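Valdale tabletop set – collection rules v7

Read before you log anything. 290 episodes so far, same rules for all of them.

Tray stays on the table the whole episode. Both grippers open at start. No hands over the table once recording is on – e-stop within reach, allways.
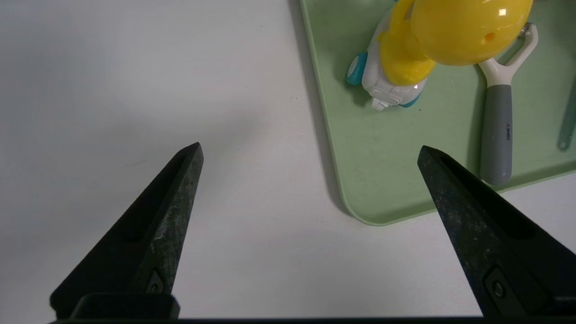
Wrist view first, head view second.

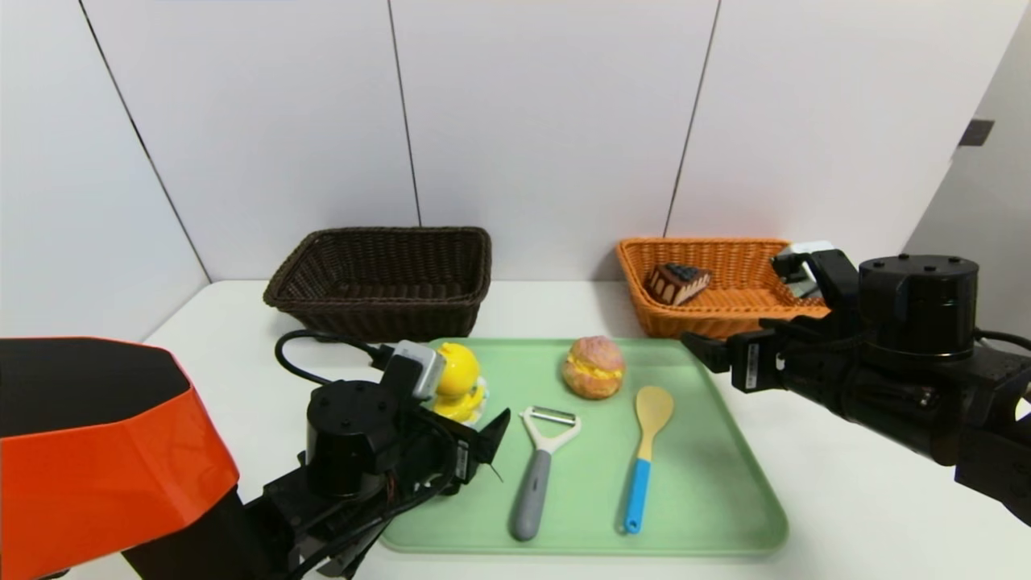 Scratched fingers: note it in the log, dont swap mid-batch. Discard any episode with a cable snag. Keep failed grasps, tag them "fail".

Splits: 26 held out, do not train on these. Questions to Chidubem Odukoya.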